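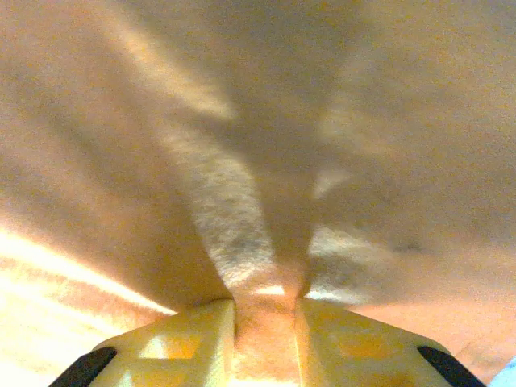 ¿Hay que afeitar o recortar el vello antes de tomar las fotos?

Se deja tal cual, sin recortar, sin crema y sin aceite.

Brevden, piel y vello de cerca
Versión del 2025-08-14. Mantiene: Sadia Niazi. Revisa etiquetas: Capucine Hamel.

Qué contiene
Primeros planos de piel con vello corporal. Zonas tupidas, zonas ralas, piel lisa y sobre todo los pasos de una a otra, que es lo que más cuesta etiquetar. Sin caras. 72 carpetas, una por sesión. La 12 está vacía, se borró por error y no se ha renumerado nada.

Etiquetas
densidad: lisa, rala, media, tupida
largo: corto, medio, largo
luz: plana, lateral, con brillo
zona: texto libre, se puede dejar en blanco. Si no se reconoce la parte del cuerpo, poner "sin determinar" y seguir. No adivinar.

Cuando hay varias densidades en la misma foto van todas, separadas por punto y coma, de más a menos superficie. Ojo con los brillos: una mancha clara sobre la piel no quiere decir que no haya vello, hay que ampliar y mirar los bordes. El pelo fino a contraluz parece grano. Huguette lo marcó como ruido en la primera tanda y hubo que rehacerla entera.

Cómo se usa
Descomprimir, abrir etiquetas.csv, la primera columna es la carpeta. Codificacion UTF-8; en hojas de cálculo viejas salen mal las tildes. Las notas sueltas de Ginette Guillot están en notas_gg.txt, sin orden pero útiles para la diferencia entre rala y media.

Problemas conocidos
La columna luz falta en las carpetas 8 y 70.
"Media" se usó con mucha manga ancha al principio, no fiarse del todo.
Hay tonos de piel poco representados. Pendiente para noviembre.
El color no está calibrado, no sirve para medir tono ni enrojecimiento. Tampoco para diagnostico de nada.

Permisos
Uso interno y docencia. No redistribuir sin preguntar. Si alguien pide retirar su material se borra la carpeta completa y se apunta en bajas.txt, con la fecha y nada más.

Dudas de etiquetas a Capucine, lo demás a Sadia.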